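Chapter 7
Bins, Boxes and Baskets: Choosing What Things Live In

What you will find in this chapter

How to decide whether a container should be clear, cloudy or solid
How to measure a shelf or a table top before you buy
Sorting into open bins, and when a lid is worth the bother
A first sorting exercise, with notes for pairs

Before you start: you will need the room plan you drew in Chapter 2, a tape measure, a pencil, and one drawer or shelf at home that you have been putting off.

7.1 Where do things live?

By now you have cleared at least one surface and, if you followed the exercises in the last chapter, you have a heap of things that you mean to keep and no very good idea where they ought to go. Please don't be downhearted about the heap. Almost everybody who has ever tidied a cupboard has stood beside one, usually at four in the afternoon with the kettle on, wondering whether it would be simpler to push the whole lot back in and shut the door quickly.

What the heap wants is a home, and for small household things a home generally means a container of some kind. I use the word "container" very loosely in this book. It covers the plastic bin, the shoebox, the biscuit tin, the wicker basket your aunt gave you, and the cracked mixing bowl that has held the clothes pegs for so long that it would feel strange to see it used for a cake. All of them do the same job, which is to keep a group of things together so that you can find them, carry them and put them back.

In the course on which this book is based, which began at the Haldane evening centre and later moved to larger rooms at Birolholm, we always gave a whole session to containers, and there were always one or two people who felt that this was rather a lot. By the end they were usually the ones staying behind to talk about handles.

7.2 Clear, cloudy and solid

The first choice, and the one people tend to make by accident in the shop, is how much you want to see.

A clear container shows you everything. This is lovely for dried beans and buttons, and for anything else that looks pleasant in a mass, and it is a great help to anyone who forgets what they own. It is less lovely for a tangle of chargers, which will look like a tangle of chargers from every side of the room.

A solid container shows you nothing at all. It makes a shelf look calm, and it hides a good deal of muddle, but it does ask you to write a label and then to keep that label honest. We shall come back to labels in Chapter 8, where I have far too much to say about them.

Between the two comes the cloudy or tinted kind, and I confess to being very fond of it. You can tell at a glance whether there is something inside, and perhaps whether it is dark or pale, large or small, but the details are softened. For things you use every few days, a hint like this is often all you need. The colour helps as well, particularly in a shared house -- "it's in the yellow one" is a sentence that even a hurried person on the stairs can make use of.

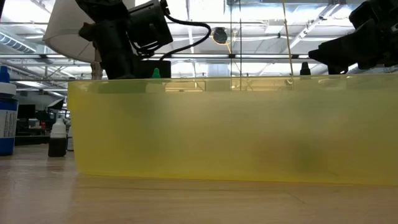 Do bear in mind that cloudy plastic plays small tricks. A dark thing lying on the bottom can look like a shadow, and a shadow can look like a dark thing, so it is always worth peering over the rim before you declare a bin empty and carry it off to another room. The light matters too. A bin that seems quite easy to see into beside a window may tell you very little at the back of a cupboard, and if you are choosing for a dark corner you would do well to try the bin there for a day or two before buying three more of the same.

7.3 Measure first, please

I know that measuring is dull. I also know how many people own a handsome set of boxes that are a finger's width too deep for the shelf they were bought for, and I should like you not to join them.

Take your room plan from Chapter 2 and find the shelf, drawer or table top where the container is going to sit. Measure the width, the depth and the height, and write all of these on the plan itself, where you can't lose them. If there is a door, measure with the door closed. If there is a shelf above, leave enough room for your hand to go in over the rim and come out again holding something, as a bin you must drag out every time will soon stop being used.

When you look at bins in a shop or a catalogue, check whether the size given is taken inside or outside. The Flomero range that we used for teaching was listed by its outside measurements, and many others are listed by the inside. Rims and handles often stick out further than the walls, and walls often lean inwards a little towards the bottom, so the floor of a bin may be smaller than you had pictured.

A worked case: the long shelf in our store cupboard at Birolholm was 700 mm from side to side. We wanted 2 bins next to each other. Dividing in half gave us 350 mm for each, but bins that exactly fill a shelf scrape at the sides and pinch your fingers, so we looked for something a little narrower and were glad of the gap.

7.4 Open tops and lids

A lid keeps out dust and lets you stack. It also adds a step, and every added step is one more reason to leave the scissors on the table. My own habit, which you are welcome to argue with, is to leave a bin open if I go to it more than once a week and to put a lid on it otherwise. Christmas ribbon has a lid. Dusters don't.

Open bins are a blessing while you are sorting, too. Set one on the table in front of you, within easy reach of both hands, and you can drop things in without looking up.

Exercise 7a: The one-drawer sort

Choose your drawer or shelf. Empty it on to a table and wipe it out. Put one open bin beside the heap and place in it only the things that belong together, such as sewing things or things for the post. Leave everything else where it is for the moment. Then write down, in a line or so, what you put in the bin and what you were unsure about.

If you are working in pairs, swap tables and try to find a particular object in each other's bin. Keep your notes, for we shall want them again when we visit the pantry shelves at Pranden in the next section.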